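Learning to Hold On

Athina Konstantinidis keeps a cardboard box under her desk at Bromel that she calls the museum. It holds the crushed yogurt cups, the split tomatoes (photographs of tomatoes, thankfully) and one very sad paper lantern that came out badly in an early test. She brings it out for visitors before she shows them anything that works, and she is so cheerful about it that you find yourself rooting for the lantern.

Her group studies how a robot can learn to pick up everyday things by watching people do it with a robot's hand. The idea has been around for a while. A person carries a gripper with a camera mounted on it, goes about some small chore, and the recording becomes the lesson. What Konstantinidis wanted to know was where those lessons ought to be given. Most of her early ones came from a single bench in the lab, under the same lamps, against the same gray wall, and the arm that learned from them was a star pupil right up until somebody moved it down the hall.

So the group went out to the places where people leave their drinks — lobbies, break rooms, the café tables at Kilberg — and started over.
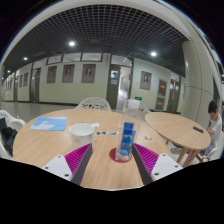 A water bottle on its red coaster, seen between the magenta finger pads.

I tried it myself one August afternoon, and I will confess that I was terrible at it. You want to squeeze. The soft ribbed pads give way as they close, so you keep waiting for a firmness that never quite arrives, and meanwhile you have been strangling a bottle for several seconds. Konstantinidis told me to slow down on the approach and let the pads do the worrying. By my sixth go I was passable, and absurdly proud of it.

The collection they built, named Conceição after the street where the first outing took place, has 900 of these short recordings in it. The group trained one version of its software on bench recordings alone and another on the same number from out in the world, then sent both to a room neither had seen. The bench version managed a clean pick on nearly a third of its tries. The other one got to 74 percent.

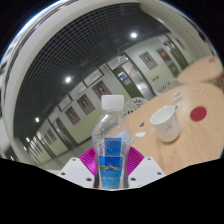
The ribbed pads close around a clear plastic bottle.

Clear plastic is still the hard part. A camera looking at a full bottle sees a good deal of whatever is behind it, bent and enlarged, and that changes with every step to the left or right. Konstantinidis thinks the busy backgrounds help here, as the software can't lean on any one of them and has to settle for caps, labels and edges. She is careful to call this a hunch. A colleague at Modmont suspects the lighting matters more, and the two of them have been arguing it out by email, very politely, since spring.

Mugs have their own troubles, mostly to do with handles, and those will get a study to themselves. In the meantime the group is going back through its failed picks to sort the ones that slipped from the ones that never got a proper hold. It is slow work, done with a recording on one side of the screen and a spreadsheet on the other, and Konstantinidis does a share of it herself most mornings before the phone starts ringing.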